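Notebook, June 2023

Trallbridge leadership ballot, coding of the speeches. Picking up from where the last entry stopped, which was mid-table, sorry.

Transcripts all in now. 171 speeches and hustings answers, after throwing out the duplicates (same stump speech given in two branch halls, near enough word for word, kept the longer). Solomiia has renumbered them so the old numbers in the March entry are dead. Do not use the March numbers. I've put a line through that page.

Coding frame as it stands:
A - talks to members as members (rulebook, selections, subs, branch life)
B - talks to voters over members' heads
C - attack on the sitting council group
D - attack on the other candidate
E - bread and butter, ie rents, buses, care charges
F - history, the founders, the 30 year thing, etc
A speech can have more than one but has to have a main one.

Trouble is still A against E. Firdevs Demirtaş codes a bus fares passage as A if the speaker says "our members on the buses". I code it E. Neither of us is wrong by the sheet as written, so the sheet needs fixing. Tried: main code goes by who is being asked to do something. If members are asked to vote, join, turn up = A. If the council is asked = E. Works on most. Falls over on the closing speeches where everyone is asked to do everything.

Redid a batch blind with the new rule. Agreement better, not good enough to write down as a figure yet. Want Lợi to do the same batch before I show anybody.
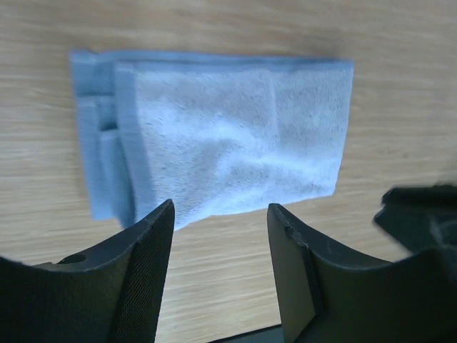 Bench, blue towel.

Turnout. The party's own return says 3327 ballots issued. Branch returns added up do not give that. Went through them twice. The gap is nearly all one branch, Plolline, where the secretary's sheet has the affiliated members in a separate column and somebody at head office has either added them twice or the branch has left them off the total. Can't tell which from the sheet. Wrote to the branch, no answer. Until then use 3327 with a footnote and no branch percentages for Plolline at all. Réjean wants a map by branch. He can have a map with a grey hole in it.

Membership rise before the freeze date: Plolline again, plus the two estate branches. 400 new joiners across the three in the last stretch, by the membership officer's letter. The losing side's line in the local press is that these were signed up for the vote and will be gone by winter. Could be. The joiner forms we were let see have a "reason for joining" box and most people left it blank, so no help. The ones filled in are mostly about rents. One says "my sister told me to".

Should say somewhere in the writeup that the winner did not win it on new joiners alone, the older branches split as well. Got to be careful how it is put. We have branch totals only, not who voted how, and can't go from one to the other. Firdevs has caught me doing it in two drafts now.

Interviews. Three done since last entry, two councillors and a retired agent. Agent was the best, talked without stopping, knows where everyone has been since the old ward boundaries. Says the sitting group took the members for granted after the second win, stopped holding the open meetings, then were suprised when a room of people they had never met voted them down. Also says both candidates' teams ran the phones from the same list, which if true is a breach, and I have nothing to back it up. Not using it. Kept in the sealed folder.

Councillor one: polite, nothing. Repeated the unity statement. Councillor two wouldn't be recorded so notes only, typed up same evening, in the folder. Main thing from it: the group expects the new leader to be gone after one bad set of locals and is planning on that basis. Two people in the room have now told us this seperately. Still needs a third, I think, before it goes in as a finding and not just colour.

The Keditz newsletter. Somebody gave us the full run in a box, going back well before the contest. Useful. You can watch the word "movement" drop out of it and come back. Tülin's count by issue is on the shared drive, sheet 2, not sheet 1 (sheet 1 has the adverts in). The letters page is better evidence than the editorials. Editorials backed the sitting leader right to the end, the letters had turned by spring.

Missing issues: one from the winter run and the one right after the boundary review. Ask the library. Ask nicely this time.

Kırmızıgül pamphlet: got a clean copy at last. It's the one the winning side handed out at the hustings, eight pages, half of it on care charges. Both of us had been quoting from a bad photo of page 3 and had one line wrong. It says "a council that answers its members", we had "answers to members". Small but it is in the title of the draft talk, so the talk needs a new title. Wording of page 6 also matters as the press quoted it as a promise to scrap the charges and what it says is review them. Check every place we've repeated the press version. I make it the intro and the first footnote, may be more.

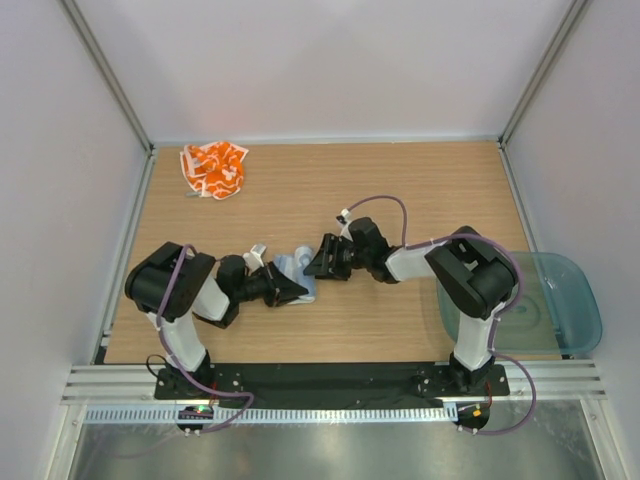 Tülin Gezer read all of the above over lunch and wrote in the margin: "Your rule for A and E makes the speaker's verb do all the work. Half these people ask for nothing, they just say who they are. You'll end up pushing them all into F and then saying the contest was about history. Try a code for plain introducing yourself, and see how many land in it before you defend the frame."

Fair. Went back to the blind batch with that in mind and she is right about the F pile, it's full of "my father was a shop steward here" which is not history in the sense we meant. It's a claim to belong. New code G, speaker's own standing. G can be main code only if nothing is asked of anyone. Otherwise it is second code.

That means recoding everything coded F so far. Not the whole lot, just F. Firdevs not pleased. Split it odd and even numbers, she takes even.

Knock-on: the chart in the draft with F as the second biggest bar is no good now. Take it out before the draft goes round again. Réjean Fehr has the old version and has probably sent it on, tell him.

Also the question of whether to code the heckles. Solomiia Derkach has them typed in square brackets in the transcripts. My view is no, they're not speeches, but in two of the hustings the candidate drops the script and answers the heckler, and what follows only makes sense with the heckle in. Leave them in the text, don't code them, code the answer. Write that on the sheet so we dont have this talk again.

To do
- new sheet with G on it, send to Firdevs and Lợi Kiều
- chase Plolline branch, try phone
- F recode, odd numbers (me)
- library re newsletter gaps
- fix pamphlet quote in talk, intro, footnote 1
- new title for talk
- tell Réjean about the chart, and the map
- sealed folder: agent's recording is still on the small recorder, move it and wipe

Room for the talk has changed, upstairs, same time. Bring the long lead.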